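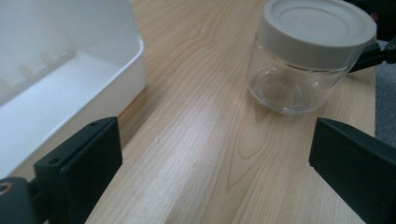
The Tidy Kitchen Racket

Storage companies would like you to believe your pantry is costing you money. Darnwood, which sells bins and jars by monthly subscription, says in its brochure that a sorted kitchen saves the average household $324 a year. I asked where the number came from. A spokesperson sent me the brochure again.

I have my doubts. A starter set from Darnwood runs $200, and the labels are extra. You would have to rescue a lot of stale crackers to get that back.

Sharada Gowda ran a small grocery in Cliltum for 20 years and has watched customers come and go with every storage fad. "They buy the jars, then they buy more food to fill the jars," she told me. "I did very well out of it."

Aishwarya Mathew, a home organizer who used to push the full makeover, has mostly given it up. She still charges $40 for a first visit, but these days she spends it going through what people already own. Old pasta sauce jars do fine, she says. So does the bag the rice came in, with a clip on it.

Darnwood's summer line goes on sale in July, with a bigger bin and a new shade of white. The brochure says it will change how you cook. My rice is still in the bag, and dinner was at seven.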